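## Más cocinas, menos demos

Llevo todo febrero con esto y por fin tengo un resultado que me hace ilusión contar. Entrenamos la política con 1769 demostraciones simuladas, cambiando en cada episodio los azulejos, la encimera y la posición de los botes -- y solo 20 grabadas con el brazo real.

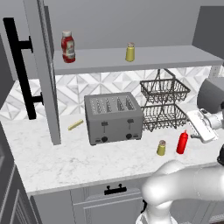
Con esa mezcla, Starno llega al 70 % de éxito en cocinas que nunca ha visto. ¡Sin reajustar nada! La idea de variar también las texturas del fondo fue de Roxana Carhuamaca, y yo no le tenía mucha fe (perdón, Roxana).

Queda pendiente el agarre junto a objetos altos, donde la pinza todavía roza al bajar. Voy a probar con dos cámaras a ver si mejora.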